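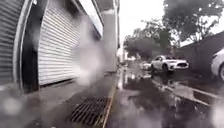

Unidad de percepción Kenier para robots de acera

La unidad Kenier es un módulo de visión y estimación de obstáculos destinado a robots móviles que circulan por aceras, pasos peatonales y zonas de carga. Bestton la suministra como equipo completo, con soporte de montaje, cableado y licencia de software, y también como recambio para plataformas que ya dispongan de la electrónica de control correspondiente.

El módulo está concebido para el servicio exterior continuado, incluida la lluvia. En una calle mojada, los charcos devuelven la imagen del cielo, de los árboles y de los vehículos aparcados, y el vapor puede ocultar parte de una fachada. El software trata los reflejos y las nubes de vapor como categorías propias y asigna a cada zona de la imagen un grado de confianza que el planificador de ruta consulta antes de autorizar el avance.

Elementos que reconoce el software

Bordillos pintados y sin pintar, rejillas de desagüe, láminas de agua, persianas, vallas, pilares, vehículos y peatones. Las rejillas se señalan como superficie transitable con restricción, y corresponde al integrador fijar la velocidad admitida sobre ellas según el diámetro de rueda. Las láminas de agua se marcan como superficie de profundidad desconocida – el módulo no calcula la profundidad – y, en la configuración de fábrica, el robot las rodea o se detiene.

Tratamiento de gotas sobre la óptica

La función Camar, incluida en todas las licencias, localiza las gotas adheridas a la ventana frontal y excluye del cálculo la superficie afectada. La zona excluida se comunica al controlador como área sin información y nunca como área libre. Si una gota coincide con un reflejo intenso del cielo, la exclusión se amplía al contorno completo del deslumbramiento. El operador recibe un aviso cuando la superficie excluida supera el umbral que haya establecido, y puede ordenar la parada o el paso a velocidad reducida.
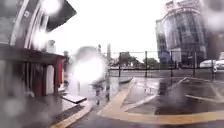
Politis comenta que, en su experiencia con el módulo, la función Camar resulta prudente en exceso con los valores de fábrica: en jornadas de llovizna el robot se detenía más de lo deseable, y hubo que ajustar el umbral para cada recorrido. Añade que, una vez hecho el ajuste, los avisos al operador le parecieron claros, y que agradecería poder guardar un perfil distinto por itinerario.

En respuesta a esta observación, Bestton informa de que la versión de software prevista para septiembre permitirá almacenar hasta 8 perfiles de umbral. La actualización se entregará sin coste a los titulares de una licencia vigente.

Características principales

Alcance útil de detección: 56 metros con visibilidad normal. El alcance disminuye con niebla o lluvia intensa, y el módulo transmite en todo momento el valor estimado.
Peso del conjunto con soporte: casi 400 gramos.
Ventana frontal: sustituible por el usuario, con junta incluida.
Montaje: fijo, en posición frontal o lateral. Cada plataforma admite hasta tres módulos sincronizados.
Registro: almacenamiento local de imagen y de mapas de confianza, con borrado programable.

Contenido del suministro

Módulo Kenier, soporte orientable, cable de datos y alimentación, dos ventanas de recambio, plantilla de calibración y manual de integración en español. El controlador del robot no forma parte del suministro.

Instalación y mantenimiento

La calibración debe efectuarse con el robot detenido sobre suelo horizontal y repetirse después de cada cambio de soporte. La ventana se limpia con paño sin pelusa y agua; quedan excluidos los disolventes y los productos abrasivos. Bestton ofrece un servicio de puesta en marcha en las instalaciones del cliente, que comprende la calibración inicial, el ajuste de umbrales en un recorrido acordado y la formación de los operadores.

Condiciones de uso

El módulo es un componente de ayuda a la navegación y no sustituye a los dispositivos de seguridad exigidos a la plataforma. El integrador deberá mantener un sistema de parada independiente y verificar su funcionamiento antes de cada puesta en servicio. Cuando el registro de imagen se active en la vía pública, el titular de la explotación será responsable del tratamiento de los datos captados.

La garantía tiene una duración de 3 años a partir de la entrega y cubre la electrónica, el soporte y la estanqueidad de la carcasa. Las ventanas frontales se consideran material fungible. Las solicitudes de oferta deberán indicar el modelo de plataforma, el número de módulos y el tipo de recorrido previsto.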